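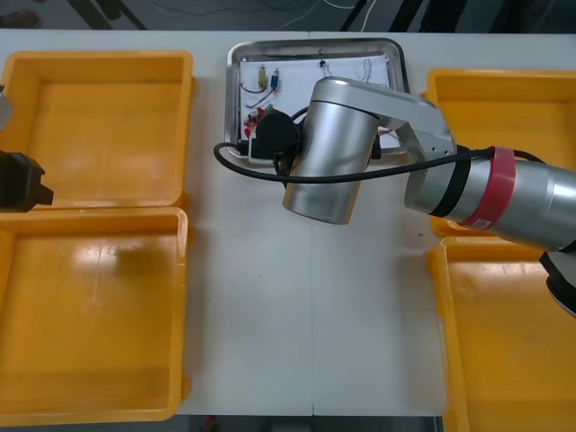 Four yellow bins and the tray of parts, October.

I finally got to the loose electronic parts. They had been building up in a shoebox since the move from Gillies, and every time I needed something from it I ended up tipping the whole lot onto the bench, finding one part, and scooping the rest back in. That is no way to run a workspace.

The bins came from Irano, the catering supply place out past the rail yard. They are bright yellow, square and shallow, with thick rounded rims, and I think they were made for food prep. I like them for sorting because the sides are low enough to get your fingers down to the floor of the bin. I paid 16 dollars for the four. They were more at Brullard, and only came in gray.

The steel tray was already in the house. It has a raised rim all the way around, so a part that rolls stays put. I lay a sheet of white paper in the bottom before I put anything in. Bare steel is shiny and small dark parts get lost in the reflections. On paper you can see even a tiny black one, and the thin leads show up well too. When I'm done I lift the sheet by two corners, fold it a little, and pour whatever is left back into a jar.

I only put out a small batch at a time. The first time I tried this I emptied the entire shoebox into the tray, 350 parts or thereabouts by the time I gave up, and it was just the shoebox problem again in a wider container. The leads hook onto each other and you spend the evening untangling. A small handful spread over the paper goes much faster.

The order I settled on is by what a part looks like, with the reading of values left for later. Reds go together, blues go together, anything with long wire leads gets its own bin, and the last bin is for things I don't recognize. That last one fills up first. I go through it afterward with the magnifier and a cup of coffee – most of it turns out to be ordinary once I can read the print.

After the bins, everything goes into the Corkomau drawer cabinet on the wall. I bought a pack of 200 paper labels for it and have used maybe a third. My handwriting on the early ones is bad and I'll probably redo them.

One of the bins has a smudge on the floor. I'll try dish soap on it this week, and if that does nothing it can be the bin for the parts I don't recognize.

Next is the box of cables, and I still don't have a good idea for those.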